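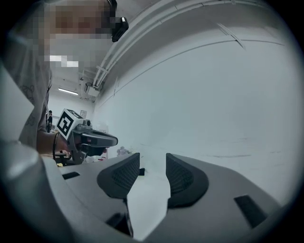 Pince à main gris clair, mors gris foncé, sur fond de plateau blanc. © Jestska

Rechercher un communiqué, un contact presse OK

COMMUNIQUÉ DE PRESSE

Jestska lance Draltason, sa garantie perte d'exploitation pour les petits commerces

Lurkudham, mars – Bonjour à toutes et à tous ! Je m'appelle Wing-sze Kao, je dirige les assurances professionnelles chez Jestska, et on m'a laissée écrire ce communiqué moi-même. Le service de presse m'a seulement demandé de rester lisible et de ne pas mettre de tableau. Je vais essayer.

Nous lançons donc Draltason, une garantie perte d'exploitation pensée pour les boulangeries, les salons de coiffure, les librairies, les petits restaurants, bref pour des gens qui ont une vitrine, un loyer et pas de directeur financier. Elle est disponible dès maintenant auprès de nos 373 courtiers partenaires, et le cabinet Gerlach en assure la distribution pilote à Lurkudham depuis l'automne.

Pour celles et ceux qui ne vivent pas dans les conditions générales (je vous envie un peu), la perte d'exploitation couvre l'argent qu'un commerce ne gagne pas pendant qu'il est fermé ou qu'il tourne au ralenti après un sinistre. Les dégâts eux-mêmes, le four noyé, le plafond par terre, relèvent du contrat multirisque. Mais pendant les travaux, le loyer tombe quand même, les salaires aussi, et l'abonnement du terminal de paiement, et les mensualités du four qu'on vient de perdre.

J'ai passé mes premières années dans le métier à la gestion des sinistres, au téléphone, avec un casque qui me faisait mal aux oreilles. Les appels que je redoutais le plus arrivaient deux ou trois semaines après un dégât des eaux. Le premier acompte était versé pour le matériel, l'entreprise était passée, tout avait l'air en ordre, et la personne au bout du fil me demandait avec quoi elle allait payer son apprentie. Très souvent, elle avait coché « non » à la ligne perte d'exploitation le jour de la signature. Et je la comprends ! La ligne était incompréhensible, et il fallait fournir trois bilans certifiés pour obtenir un simple devis.

C'est par là que nous avons commencé. Pour souscrire Draltason, on nous donne le chiffre d'affaires du dernier exercice, le loyer et la masse salariale. Pour un commerce qui vient d'ouvrir, le prévisionnel présenté à la banque suffit la première année, et nous recalons la prime ensuite. Le devis tient sur une page – une vraie page, avec des caractères que je lis sans mes lunettes.

Côté indemnisation, le premier acompte part dans les cinq jours ouvrés qui suivent l'accord de l'expert. La franchise est fixe, à 600 euros par sinistre, quel que soit le secteur. Nous avons longtemps hésité avec une franchise exprimée en jours de fermeture, très courante sur ce marché, et les actuaires la préféraient nettement. Les courtiers, eux, nous ont dit que leurs clients n'arrivaient jamais à la traduire en euros. J'ai tranché pour les euros, les actuaires m'en veulent encore un petit peu, et nous avons déjeuné ensemble depuis.

Un mot sur le pilote, car on m'a déjà posé la question. Le cabinet Gerlach a fait souscrire 166 commerçants de Lurkudham et des communes voisines. Leurs remarques nous ont obligés à revoir pas mal de choses, à commencer par la période d'indemnisation. Nous l'avions fixée à six mois. Or une fermeture de deux mois peut coûter bien plus longtemps que ça, le temps que les habitués reprennent le chemin de la boutique, surtout quand un concurrent a ouvert deux rues plus loin. La période standard est maintenant de douze mois, avec une option à dix-huit pour les restaurants et l'hôtellerie.

Nous avons aussi ajouté la difficulté d'accès. Si la rue est barrée à la suite d'un incendie chez le voisin ou d'un effondrement, la garantie joue, même quand le local assuré est intact. Les travaux de voirie programmés restent exclus. Je préfère l'écrire ici noir sur blanc, car c'est la première chose que les commerçants me demandent, et la réponse ne leur plaît pas. Sont également exclues les fermetures administratives pour manquement à l'hygiène, et les pertes liées à une pandémie. Les coupures d'électricité sont couvertes quand elles résultent d'un dommage matériel chez le fournisseur.

Pour les personnes déjà assurées chez nous en multirisque, Draltason s'ajoute par simple avenant, sans nouvelle visite du local. Les autres peuvent la souscrire seule, à condition d'avoir un contrat dommages en cours ailleurs. La prime se paie au mois ou à l'année, au même prix (j'y tenais beaucoup, le fractionnement facturé me hérisse).

Je voudrais remercier ici les équipes de souscription, qui ont réécrit les conditions générales quatre fois, et le cabinet Gerlach, qui nous a relus avec une sévérité très utile. Une version en gros caractères est disponible sur demande, et nos courtiers recevront leur guide de présentation avant la fin du mois de mars.

La suite ? Nous travaillons sur une déclinaison pour les artisans sans local, les plombiers, les électriciens, les fleuristes de marché. Le calcul y est plus délicat, leur outil de travail étant souvent une camionnette, et je n'ai pas de date à annoncer. En attendant, écrivez-moi, appelez-moi, je réponds volontiers aux journalistes le matin avant 10 heures.

À propos de Jestska

Jestska est un assureur spécialisé dans les professionnels et les très petites entreprises. La société a son siège à Lurkudham et distribue ses contrats exclusivement par l'intermédiaire de courtiers.

Contact : Wing-sze Kao, direction des assurances professionnelles, Jestska, Lurkudham

À lire aussi
Multirisque commerce : ce qui change pour les vitrines et enseignes
Déclarer un dégât des eaux : les pièces à préparer
Jestska et le cabinet Gerlach prolongent leur partenariat
Assurer un stock saisonnier, mode d'emploi
Tous les communiqués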